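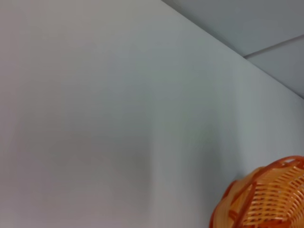 The Ferry Clock

The winter ferry to Grendiria left at the same minute as the summer ferry, but in winter the harbor office at Lundcombe rang the bell twice. My aunt said the second bell was for people who did not believe the first one. She had kept the ticket window for 21 years, and she had seen many such people.

I came to live with her in March, when I was eleven. My mother had taken work in Arango and would send for me when she had a room with a door. I had one suitcase and a coat which was too big. My aunt looked at the coat and said that it would be a good coat in two years, and then she gave me soup.

She lived over the office, in two rooms that smelled of wet rope. From my bed I could hear the big clock downstairs. It was wrong by four minutes, always in the same direction. I discovered this on my third day, because I had my father's watch and it was a thing I was proud of. I went down the stairs and told her.

"Yes," she said. "It is four minutes early."

"Why do you not correct it?"

"Do you want to carry these to the shelf?"

She gave me a box of ticket rolls. The tickets were green for Grendiria and yellow for Grindik, which was the nearer island, where only sheep farmers went. A roll held 300 tickets. I put the green ones on the left, and she changed them to the right without a word.

After school I sat behind her on a high stool and did my homework. I learned how people buy tickets. The farmers put the exact coins on the counter and said nothing. The students asked if there was a cheaper price, and when there was not, they paid and looked hurt. Old women wanted to know if the sea was rough. My aunt always answered, "It is the usual sea." I never heard her say that it was calm and I never heard her say that it was bad.

There was one man who came every week and bought no ticket. He wore a brown hat and stood beside the stove until the ferry arrived. He watched the passengers come off, down to the last one, and then he touched his hat to my aunt and went home. I asked her who he was waiting for.

"His wife," she said.

"Is she on Grendiria?"

"She went there."

I understood that I should ask nothing more, but I was eleven, so I asked how long ago. My aunt was counting coins into paper. She finished the paper, and folded the end of it, and wrote on it with her pencil.

"Before I had this window," she said.

That night I lay awake and made the calculation, and it frightened me. I had been waiting for my mother's letter for only some weeks and already I knew the steps of the postman from all other steps in the street. I thought about the man's feet, how they must know the road to the harbor in the dark.

The letter came in the end, when the snow had gone from the roofs. There was money in it, 400 in new notes, and a ticket for the train from the other side of the bay. My mother wrote that the room had a door, and also a window, and that a neighbor had a dog. To reach the train I had to take the ferry to Grendiria and cross the island by bus. My aunt read the letter two times. Then she tore a green ticket from the roll and paid for it herself, from her own purse into the cash drawer, and wrote the sale in the book.

"You could just give it to me," I said.

"No, I could not."

On the morning I was ready too early. I had packed and unpacked, and the suitcase would not close because of a jar of plums she had put in it. I ran down to the office without it, to look for string. The first bell rang. I found the string, ran up, tied the suitcase, and dropped it on the stairs, and it opened again. A shoe went under the cupboard. I was crying by now, and I could not see where the shoe was. The second bell rang, and I sat down on the step, because I knew by the big clock that the ferry was leaving.

My aunt came up with the shoe in her hand. She must have had a broom. She knelt, which was difficult for her, and put it on my foot and made the bow.

"Look at your watch," she said.

I looked. It was four minutes to the hour.

We walked to the boat. We did not run. The man with the brown hat was already at the rail, and he took my suitcase from me and handed it up to the sailor, string and plums and everything. I had never heard his voice before. He said, "It is the usual sea," and my aunt turned her face and looked at the water for some time.

When I was on the deck I wanted to wave, but they were both looking at the passengers who had come off that morning and were walking up to the town. There was a farmer's wife with a basket, and two boys, and a woman in a gray scarf who walked slowly. The man looked at her until she had passed. Then he touched his hat to my aunt, as he always did, and went home.

I lived in Arango for a long time after this. I have missed trains there, and one wedding, and I was late for the birth of my own daughter. Every year my aunt sent me a card with a picture of the harbor and the same words, that the window was open and the stove was good. I answered most of them.

When the company built the new terminal, they hung a clock there that takes its time from a satellite. The old one was sold with the furniture. I bought it by mail, without seeing it, and paid more for the transport than for the clock. A repairman came to put it on the wall in my kitchen. He was a serious young man with very clean tools, and he listened to it with his head on one side, and then he took out his telephone and compared.

"It is four minutes early," he said. "I can correct it for you, it is no work."

My daughter was looking for her shoe in the hall. I asked him if he would like some coffee.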